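Three nights in Peltirville for the lantern festival
From our October newsletter

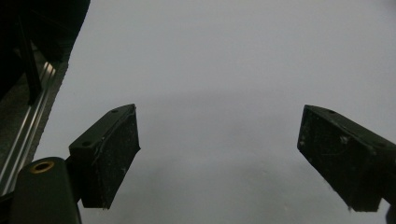
I'd been meaning to get to the Peltirville lantern festival for years, and this October I finally booked the bus, packed too many socks and went. It's a small town and it fills up fast, so if you're thinking of going next year, get your room sorted before you do anything else (I left it late and ended up on the far side of the river, a good walk from everything). Mornings are quiet. The sky I was hoping for was a plain soft grey, the same as the surface behind those two black gripper fingers, a touch lighter toward the top and not a mark on it, because lanterns look their best against that sort of evening. I got one like it on the second night and it was gorgeous!

The lanterns go up along Gosska, the old market street that runs down to the water. There were 3,231 of them this year according to the board outside the town hall, and people start lighting them at dusk from the bottom end, so that's where you want to be standing. Everyone crowds the top near the food stalls. Go down to the river first, watch the lighting, then wander back up when you're hungry.

And you will be hungry. Mühlbauer is the bakery on the corner with the green awning, and they do a poppy seed roll only for festival week. I had one each morning and two on the last day, no regrets. Dinner is trickier. The sit-down places were booked solid, so I lived on dumplings from the stalls, which came in a paper cone with sour cream and a lot of dill. Bring cash, my card only worked about half the time.

The parade is on the final night and sets off at 8 pm from the Skonuvov bridge. Kids walk first with their homemade lanterns (lots of fish, one very wobbly teapot), then the brass bands, then the big floats, with 11 of those this time. My favourite was a heron whose neck went up and down, although it got stuck under a shop sign and the whole parade had to wait while they sorted it out.

A few bits for anyone planning a trip: the bus from the coast takes 2 hours, the number 32 goes from the station to the river and stops running early on parade night, and it gets properly cold after dark. I wore every jumper I'd brought. There's a free cloakroom at the town hall if you're coming straight off the bus with a bag.

Next month I'm heading inland for the apple fair, so send me your tips if you've been.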